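Minutes of the Redholm Toy Library August meeting

Held in the back room at Crabtree Street, starting at 7.15 pm 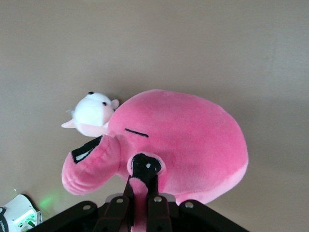
Shoaib Kiani asked straight off whether we might get the soft toys sorted before anything else, as they had been on the agenda in June and again in July and both times we ran out of evening before we reached them. There was general agreement, and a bit of laughter, and so item six became item one.

1. Soft toys

Shoaib went on to say that the plush shelves have become the hardest part of the library for families to use. Everything goes back wherever there's a gap, the little ones get squashed behind the big ones, and a parent looking for a particular bunny on a Saturday-morning sort of crowd has no hope. He would like to see large and small kept apart. Leanne wondered if splitting them by animal would be more fun for the kids, but we then spent a very enjoyable ten minutes trying to settle what counts as a sea creature and came back around to size.

The stocktake sheet has 166 soft toys on it, which surprised most of us (Bev had guessed ninety!). The big pink plush and the small white one were talked over, as both have been down as "unsorted" for ages. The pink one goes to the large shelf. The white one goes in the small tub, and Bev will give it a proper catalogue name, as three people at the table had three different ideas of what animal it is. Suggestions for the pink one's name are welcome on the sheet by the kettle. Please keep them kind.

Agreed: large toys on the two lower shelves, small ones in the tubs by the window. Leanne to draw up the labels, with pictures for the pre-readers.

2. Washing

A long chat about washing, as there always is. At present soft toys are washed when they come back looking grubby, and "grubby" means different things to different households. Bev proposed that every plush be washed after each loan, cold cycle, inside a pillowcase, and dried flat in the shade. Graham asked who would be doing all this, a fair question. We settled on borrowers washing before return if they're able, with a roster for the rest. Anything with beads or hard bits sewn on is to be checked by hand first and tugged gently all over. If something is coming away, it goes in the mending basket and stays off the shelves until it's fixed.

Gornetti Laundry in the arcade has very generously offered us the use of a big machine once a month. Thanks were recorded, and Graham will drop in a card and one of his lemon slices.

Agreed: washing roster to start next month. Bev to write up the instructions on one side of a page.

3. Mending

The mending basket has 11 toys in it, mostly split seams and one giraffe that has been through a great deal. Dorothy has offered an afternoon at her place, tea provided, for anyone who can manage a ladder stitch, and she is happy to teach those who can't. Spare stuffing would be much appreciated. Old pillows are fine if they're clean.

4. Shelving and money

Havano Hardware has quoted $200 for two more shelf units. Graham felt we could do it for less with the timber in his shed, and we're all fond of Graham, but the cot shelf from last year was mentioned. After some good-natured back and forth we decided to buy the shelves and ask Graham to fix them to the wall.

Moved Leanne, seconded Dorothy. Carried.

5. Puzzles

Held over once more, with apologies to Anita, who had brought her list. It will go first next time. In the meantime, if you have the missing pieces of the farmyard floor puzzle at home, under the couch or otherwise, we'd love them back and there'll be no fuss made.

6. Other business

The side gate is sticking again, so lift it as you push. We have almost 8 litres of craft glue left over from the holiday program and the kinder next door is welcome to half. Dorothy reminded everyone to rinse their own mugs.

Meeting closed at 8.50 pm. Next meeting same place, same time. Anita is bringing supper.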